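How do I get the musty smell out of cotton T-shirts?

Asked by Aiguo Tang, 31 May 2014

I've got a pile of shirts that smell fine out of the dryer and then turn sour the minute I warm up.
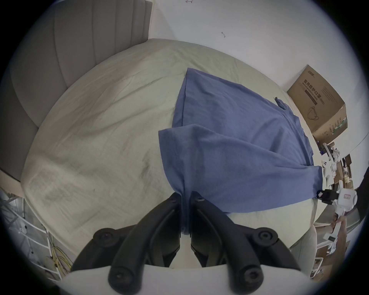
I've washed them twice with regular detergent and it keeps coming back. My washer is a front loader, a Dirnel, and I mostly use the cold quick cycle — maybe that's the problem? I'd rather not throw them all out before June, when I basically live in T-shirts. Any ideas?

3 answers

Trokent
White vinegar! I soak mine in a bucket with a couple of glugs for 20 minutes, then wash as usual with no softener. Softener leaves a coating and the smell hangs on to it. Don't mix vinegar with bleach though, ever. My sister swears by baking soda but I never noticed a difference.

yáñez_8
Clean the washer first. I had the same thing going on and when I pulled back the rubber door seal it was disgusting in there (sorry). Wipe it out, run the hottest cycle empty, and leave the door open between loads. Then wash the shirts as warm as the label lets you, and skip the quick cycle for a while. Took me 2 rounds before my gym shirts smelled normal.

Plandier
just buy new ones lol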